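Brakum's hand-held gripper, by the firm that sells it

Brakum has two rooms over a tile showroom and, at the last count, 127 customers. Its one product is a gripper you hold yourself: squeeze the handle, the fingers close, and the session is saved for a robot to learn from later. The co-founder who let me in asked to be described only as "the one who answers the phone".

Why would anyone pay £1000 for a robot with the robot left out? "You'd be amazed how much cheaper that is," he said. "An arm needs a bench, a cage and somebody who has read the manual. Our customers have a desk and a free afternoon."

The first version, sold under the name Plostance, had hard, flat fingers. It was very good at picking up boxes and very good at flinging pens. "We had 27 come back in one month. One had a note with it. I won't read you the note."

The current model has ribbed purple pads that taper to a point, on pale grey plates screwed to the tool. I asked about the purple. There was a pause. "It was the colour the moulding people had."

He is firm that it should be tried among ordinary belongings. Mugs, books, a vase of flowers, a spray bottle: the more a desk looks as if somebody lives at it, the happier he is.
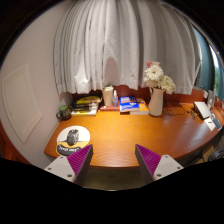 What it won't do

Wet glass, for one. "Coins, forget it. Anything you'd cry over, forget it." A spare pair of pads costs £70, and he admits that heavy users will want them sooner than the brochure suggests. Roteck, the rival everybody brings up, includes a spare pair in the box. "Yes," he said. "They do do that."

A lighter handle is due in September, after complaints about sore wrists. I had a go with the present one and had some sympathy with the complainers by the second mug.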